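Brunier robot passes every test, having moved the wrong tray

August 10, 2024

A laboratory robot at Brunier spent a night of simulated running last month reporting perfect results while carrying plates to a place where no plate was wanted, the company has told its customers in a notice that manages to use the word "unexpected" in all of its paragraphs.

The fault was in the software that tells the arm where things are. Brunier rehearses every new routine in a computer model of the bench before letting it near real glassware, and the routine in question, a plate-handling job written for the testing firm Wolwood, was put through 3374 transfers. All of them were logged as successful. In 19 of them the arm had set its plate down one position to the left of the correct one, let go, and moved on with a clear conscience.

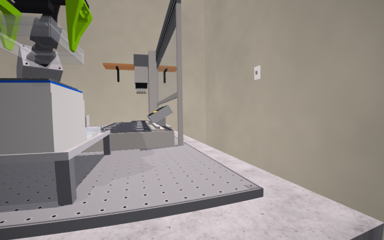
Valentin Zamfir, who runs the simulation group, traced the trouble to a correction for the height of the deck that had been entered twice, once by him. The second entry was tidied up by another part of the program, which decided that a number so odd must be a sideways one. A plate in the wrong spot matters a good deal when there is a row of thin black pipette tips pointing straight down over the same bench, because the tips come down where they have been told to and take no interest in what is underneath. On a real machine the likely outcome would have been bent tips, a cracked plate and an afternoon with a mop.

What kept the fault hidden was the way success was measured. The program checked that the fingers had opened and that the arm had gone back to its resting point. It did not check where the plate was. "We had asked it whether it had finished," said Mr Zamfir. "It had."

The mistake came to light when Gadisa Woldemariam, an engineer at Wolwood, asked to see the overhead view instead of the log. She watched for 30 minutes, rang Brunier, and was told the figures were excellent. She rang again.
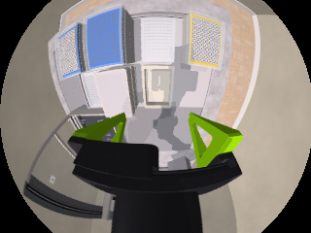
What happens now

Brunier has withdrawn the routine and issued a corrected version, which compares the position of each plate with the plan before the arm is allowed to report anything. It has also found 3 other routines containing the same double entry. None had been sent to customers, and no real machine was involved at any stage.

Wolwood says it will repeat the whole run on its own computers before going further, and that somebody will be watching. The work had been due to start on the real bench this month and has been put back to October.

The notice asks customers using older routines to turn off automatic sign-off until they have installed the update. Those who are unsure whether it is turned on should assume that it is.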